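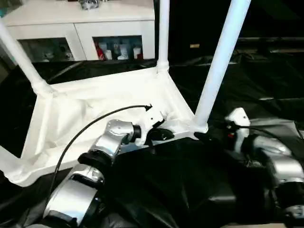

Holding a Shape With Two Arms

Home | Features | Software | Tools

Savchuk, the planner from Braltcombe, treats a part held by two arms as one closed chain. Both wrists share a single target pose, and the solver rejects any path that pulls the grippers apart.

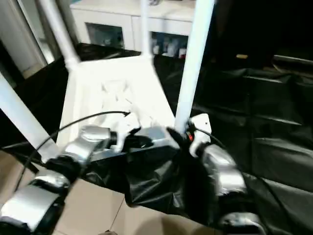
A Flangate reader objects that closed chains punish small calibration errors, and asks why force control doesn't come first.

In Savchuk it runs beneath the planner, with a 6 ms loop.
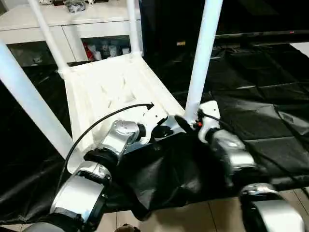

Grutmont would rather see perception fixed, arguing that glossy white legs leave holes in any depth map.

The current build fits tubes to edges.
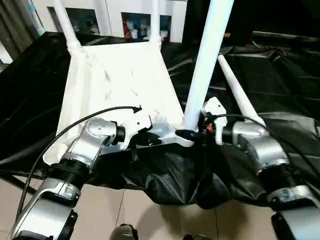 One commenter wants the fitting code released before the planner.

Shares 137 | Comments 26
Last updated Saturday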